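Peixoto FAQ -- the stuff you keep asking me

Hi! I'm the one who writes the songs, plays most of the instruments and answers the email in this very loud one-person band called Peixoto. I get a lot of the same questions, so I put them in one place.

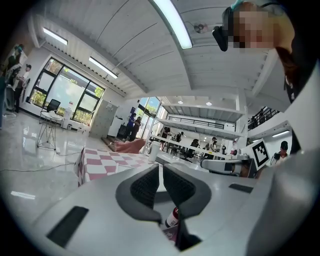
Last time I touched this page was Mar 6, 2019, so if a show or a price looks wrong, go with whatever the store says.

How do you say the name?

Pay-SHOW-toe. It was on a bakery sign near my first apartment and I liked how it looked on a flyer. No, I'm not related to the bakery.

What kind of music is it?

Nerdy power pop, I guess? Lots of fuzzy guitar, a cheap keyboard and songs about tide charts and library fines. If you're new, start with the album Treltham. It has 10 songs and you can get through it on a bus ride.

Is Treltham a real place?

Nope. I needed a town that rhymed with nothing so I'd stop trying to rhyme it.

Can I still get the Hellitz EP on cassette?

Sorry, they're gone! I made 146 of them and dubbed every single one on my kitchen table (never again). The download is still up, and it comes with the two demos from the B-side.

Can I use your songs in my video or podcast?

Yes, if you're not selling something with it. Put my name and the song title in the notes and send me a link -- I love seeing these. If it's an ad or a paid thing, email me first and we'll work it out.

Do you tour?

A little. I've got a day job, so it's mostly weekends. The next run is in May with my pals in Hasteo, and we split a van, a drum kit and a lot of gas station pretzels. All those shows are all ages except the last one.

Will you play my birthday/wedding/game night?

Maybe! Tell me the town, the date and if there's a PA. I've done a wedding. They asked for the library fines song as the first dance and I was very into it.

Where are the chords?

On the lyrics page, under each song. A few of the older ones are wrong in the bridge. Email me if you work out what I was playing.

What about regular mail?

PO Box 3233. I check it every couple of weeks, and I write back to all of it, just slowly.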